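Project Report: Comparing Finger Tips and Wrist Camera Settings for Small Two-Handed Tasks

Course: Applied Robotics Lab, spring term
Team 6

1. Why this task

We had to pick one small household job that takes two arms and use it to compare gripper hardware. Group before us did folding. We picked battery swaps in a TV type remote. Cover off, batteries out, batteries in, cover back on. Sounded easy in the proposal. The proposal said we would finish in half the term and move on to a flashlight. We never got to the flashlight.

Good things about the job: parts are cheap, it fits in the cell, and a failure is obvious. Battery is in or it isn't. Bad things: the remote is slippery, the cover is thin, and the spring pushes back.

Question we ended up with: does the finger tip matter more than what the operator can see? We expected tips. Answer is kind of in the middle, see section 5.

2. What we compared

Two sets of finger tips, two wrist camera settings, two controller gains. Not every combination. We ran out of lab time so the gain test was only done with one tip.

Tips:
Set A, the stock tips. Hard, flat, come with the gripper.
Set B, Grendisent soft tips. Rubbery pad glued over a printed core. We ordered the wrong size first and lost a while waiting on the exchange.

Camera settings:
Near focus, locked.
Auto exposure and auto focus, the default.

Controller:
Low gain and high gain on the grip force loop, both set in the Gamen config tool. Gamen is what the lab uses for all the teleop logging so we had no choice there, it's fine once the ports are named right.

All runs were teleoperated. One person driving, one person watching the log and calling out the result. We swapped after every block so the same driver wasn't always on the good tips.

3. Setup and procedure

Both arms face each other across the floor panel and reach in from the front. Left arm does most of the fine work, right arm mostly holds. We tried it the other way for a day and it was worse, probly just practice.

Before each block:
- home both arms
- check the cable loops over the wrists aren't twisted (they creep)
- start Gamen, check both wrist streams are live
- wipe tips with alcohol
- put the remote back at its start pose

A run starts when the first gripper leaves home and ends when the cover is on or at 192 seconds, whichever comes first. The time limit came from a pilot where the slowest good run took a bit under that. Anything past it we called a timeout even if it was going ok.

We scored four stages seperately. Grasp, cover, battery, close. A run can pass the grasp and fail the cover and so on. Doing it this way was the best decision we made because the totals alone hide where the trouble is.

The remote is an old one from the parts drawer. Scuffed up, which matters more than we thought. Smooth new plastic would slide differently and we didn't test a new one. The wrist view is what the driver uses for the battery stage. The overhead view is too far off to see the contacts.

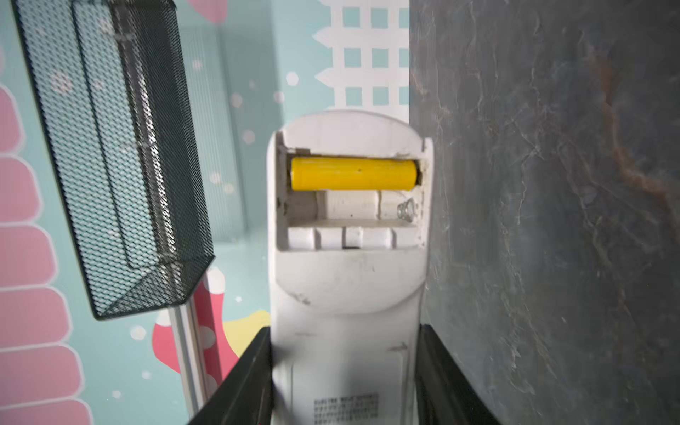

Seating is where the time goes. Getting a cell near the slot is quick. Then the flat end has to go against the spring, push, drop the other end, and not let it pop out again. With hard tips the cell rolls between the fingers as soon as the spring loads up. With soft tips it stays put but the pad bulges and bumps the slot wall, so you lose a little clearance. We went back and forth on which is worse. Numbers say rolling is worse.

Driver notes from the log, typed during runs, not cleaned up:

"lost it on the spring again"
"cant tell + from - at this exposure"
"grip slipping downward slow, regrip"
"good one. do that again"
"pad touching wall, backed off 1 mm, went in"

4. Results

Full set is 866 logged attempts counting every stage try as its own attempt, so a run where the driver tried to seat a battery three times gives three. The main comparison is 40 runs per tip set. The rest of the attempts are from pilot, camera and gain blocks.

Grasp stage. Both tips basically fine. Stock tips slipped more when the remote was picked up near the rounded end. Flat sides no problem. Soft tips almost never slipped but left the remote slightly rotated sometimes, the pads stick and then let go late.

Cover stage. Stock tips better! Did not expect this. The cover has a small catch and a hard edge gets under it. The soft pad just squashes over it. We had drivers using the corner of the pad by the end, which works but wears the pad out. One pad started peeling from it and we reglued it.

Battery stage. Soft tips clearly better. Fewer drops and fewer retries per cell. Most of the stock tip failures in this stage are the roll thing from section 3. A few are the driver pressing too hard and shoving the whole remote back in the other gripper, so that's really a holding failure but we scored it as battery. Should have had a fifth category.

Close stage. No difference we would defend. Both bad. The cover has to go in at an angle and slide and neither tip holds a thin flat thing well.

Camera. Locked near focus won and it wasn't close. With auto focus the camera hunts whenever a finger crosses the middle of the view, right at the moment you need to see the slot. Auto exposure is a smaller problem. White remote in the middle makes everything else go dark, then the fingers move and it all jumps. We locked both for the rest of the project after that block.

Gain. Low gain let the remote sag when the other arm pushed on it. High gain held but chattered on the soft tips, you could hear it. We settled a notch under high. Not a proper result, just what we used.

5. Discussion

Tips matter for contact stages. Camera matters everywhere. If we could only fix one thing in a new cell we'd lock the camera first, takes two minutes and costs nothing. Then tips.

The mixed answer on tips points to using one of each. Soft on the arm that handles the cells, hard on the arm that pries the cover. We tried this at the very end, too few runs to put in the table, but the drivers liked it. Problem is it forces you to decide which arm does what and stick to it. Handing the remote over between arms mid-run costs time and is where we dropped it most.

Handover was not a stage in our scoring. Also should have been. When the two grippers are close together the wrist cables are both looping over the same bit of space and drivers slow way down because they don't want them to touch. Some of the longer run times are just that.

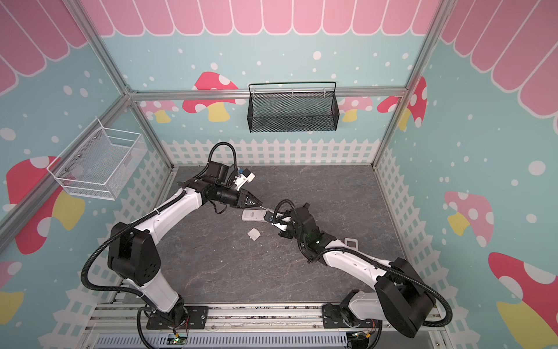 6. Problems and things that broke

- Wrong size Grendisent tips, see section 2.
- Controller board dropped off the bus twice. Loose connector both times. Now it's on the checklist.
- Gamen wrote the left and right streams under swapped names for part of the pilot. We caught it because the driver said the view felt backwards. Those files are relabeled, not deleted.
- Floor panel is slick. Parts dropped on it wander off. We asked about a thin mat but a mat changes the background for the wrist view and we'd already started the main blocks.
- Ran over the booked slot at least four times, sorry to the evening group.

7. Compared to other work

Most of what we read for the lit part is single arm pick and place. Closest to ours is the Vorau project from the year before last, same cell, older grippers, plugging in cables. They also found the wrist view was the bottleneck but they fixed it with a second light. We tried their light angle for one session. Glare off the white plastic made it worse for us, so it depends on the object. The Núñez tip design in the lab folder (ridged, printed in one piece) looked promising for the cover stage. We printed a pair but the screw holes didn't line up with our gripper. File is for the older model.

8. Limits

Only one remote. Only two drivers, and both got better during the term, so later blocks look better whatever the hardware was. Swapping drivers helps with that but doesn't remove it. Pads wear and we changed them when they looked bad, not on a schedule. The person calling the result could also see which tips were on. And the time limit hurts the stock tips a bit more since they need more retries.

9. If someone picks this up

Start with the mixed tips. Add handover and holding as their own stages. Fix the Núñez tip file for the current screw pattern, should be an afternoon. Get a second remote with a different cover catch. Lock focus before doing anything else, and write the value down, we lost ours once after a restart and had to find it again by eye.

Raw logs, the scoring sheet and the Gamen config are in the team folder. Config file is the one ending in final2, not final.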